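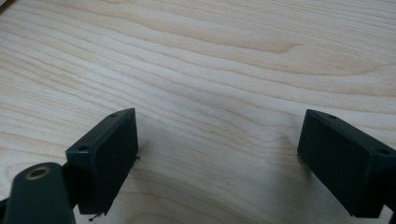

*Light wood surface with visible grain.*

## Product Review: Givero Adjustable Study Table

The Clovcombe Library reading room was refitted in February, and the Givero study table was chosen for the quiet study area. This review is intended for branches considering the same purchase. It covers delivery, assembly, daily use, and care.

**Delivery and assembly**

The tables were ordered through Sharifi, our regular furniture supplier, and arrived in flat cartons. Two staff members assembled each table in a little over 15 minutes. The printed instructions are clear, although the step for fitting the crossbar shows the bolts in the wrong order. One carton was missing a foot cap. Sharifi replaced it without charge.

**Daily use**

The table adjusts to four heights by means of a pin in each leg. Readers using wheelchairs have found the second-highest setting suitable. The pins are stiff, and patrons should be directed to ask at the desk before changing the height. The table remains steady during writing, but there is slight movement at the highest setting when a reader leans on one corner.

The reading room recorded 1,031 visits in the first full month after the refit. No table required repair in that period. Several patrons asked for a power outlet in the tabletop, and Givero does not offer one for this model. Branches with few wall outlets should take this into account.

**Care**

A damp cloth and mild soap are sufficient for routine cleaning. Ballpoint ink was removed easily when treated the same day. A ring left by a hot cup was still faintly visible after three cleanings, and drinks without lids are no longer permitted in the study area.

**Cost and alternatives**

The price was $694 per table, including delivery. The Zatudora reading desk was also considered. It costs less and has a useful book ledge, but its height is fixed and its warranty is limited to 2 years. The Givero warranty runs for five.

**Recommendation**

The table is recommended for general study areas. It is less suitable for computer stations or for rooms where furniture is moved often, as it is heavy and has no casters. Replacement pins should be ordered with the tables.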